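Up at 5:30 again. The radiator in the back bedroom has started ticking in the early morning, and once I hear it I can't stop hearing it. I made coffee and sat down with the translation.

I'm on chapter seven of the Riet Aerts memoir, the long one about her father's barge. The draft of the chapter stands at 3,673 words, and the Dutch is shorter, so I'm padding somewhere. I think it's the boat vocabulary. Every time she names a part of the boat I turn it into a phrase, and then the phrase needs a comma, and then the sentence sags. I went back through the first four pages and cut everything that explained a rope.

There's one paragraph I've been stuck on since March. She says her father "had the canal in his back." Maarten Mulder thinks it's a regional expression. Tineke Koster grew up one village over from the author and has never heard anyone say it. I've tried "the canal had gotten into his back," which sounds like a medical complaint, and "he carried the canal in his back," which sounds like a poem. Left it as the second one for now, with a pencil mark.
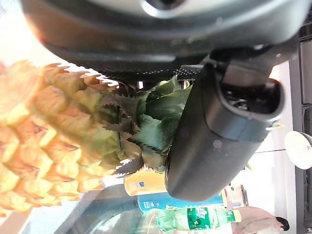

*Last changed: 21 May 2025*

Stopped at 9 and walked to the post office to send the signed contract to Geerts. They want paper, two copies, initialed on every page. The line was long. The woman ahead of me was mailing a lamp base wrapped in a bath towel and the clerk wouldn't take it without a box. She bought a box. The lamp didn't fit, so she bought another one.

Postage was more than I'd planned on, and I forgot to ask for a receipt, so that's one more thing I can't deduct.

On the way home I stopped for bread and eggs. No rye. Got the seeded one, which I don't like toasted but is fine for lunch.

Rocío Zabala called while I was unpacking. She has finished her pass over chapters one through five and she had a list. Most of it was fair. She doesn't like how I handle the mother's speech. In the original the mother talks in half sentences and lets them trail off, and I've been finishing them for her without noticing. Rocío read me three in a row over the phone and I could hear it. I said I'd redo them all. She said not all, only the ones before the flood, because after the flood the mother does start finishing her sentences and that ought to show. I hadn't seen that at all, and I've read the book four times.

We also talked about the title. Geerts wants *Low Water*. Rocío wants to keep something closer to the Dutch. I don't care much, as long as they decide before I write the afterword.

Lunch was eggs and the seeded bread. Read the paper. Did the crossword apart from the bottom left corner.

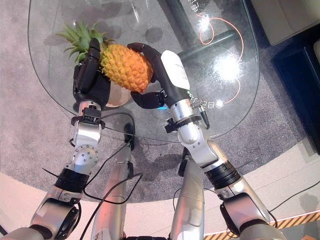 *Pineapple over the glass table.*

The afternoon was slower. I redid the mother's lines in chapters one and two. It's harder than it sounds, since English trails off differently. You can't just stop the sentence early and put a dash on it. I tried reading them out loud and got a few that I believe. "Your father won't be, not with the lock closed." That one can stay.

Then I lost most of an hour to the glossary. The publisher wants one, and I've been against it from the start. If a reader doesn't know what a leeboard is, they can live with that for a page. But it's in the contract, so I'm doing it, and I've kept each entry to a line. Mwanahawa Mosoti sent me the glossary she did for her Swahili sea stories and it's much better than mine. Hers are almost funny. The entry for a kind of anchor stone says only "heavy." I wrote back and asked how she got that past her editor.

The neighbor's boy kicked a ball against the fence from 4 until dinner. I closed the window and it got stuffy – opened it again and put up with the ball. 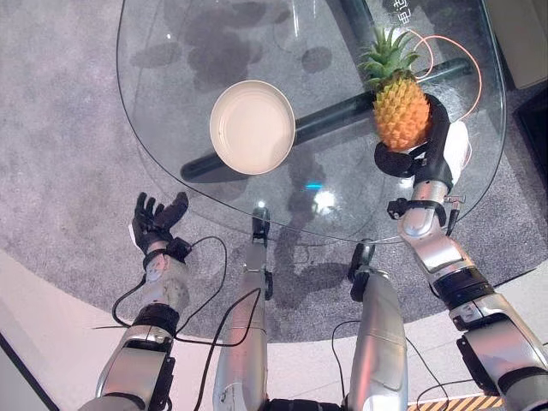
Still no answer from Mwanahawa by evening, but she's usually slow in the middle of a book and I don't mind. I might ask her about the afterword too. She has written several, and I've only done one, for a cookbook, where all I had to do was thank people and explain the ovens.

Dinner was the rest of the lentil soup, thinned with water because it had set hard in the fridge. Needed salt. Washed up, and finally took the recycling down.

I looked at the calendar before sitting down to write this. Roughly 165 pages of the book left, and the full draft is due at the end of the summer. At the rate I was going in the winter that would be fine. At the rate of the last couple of weeks it isn't. The flood chapters are next and they're the ones people will remember, so I don't want to rush them. The harbor office chapter after that is mostly letters and forms, and I should be able to get through it quickly.

Tomorrow: the mother's lines in three, four and five. Call the dentist. Ask Tineke if her aunt would look at the barge terms, the aunt being the one who lived on the water until she married. Bleed the radiator, if I can find the key. It used to hang on the nail by the meter and it isn't there now.

Bed at 10:30. Took the crossword up with me and got one more, "estuary."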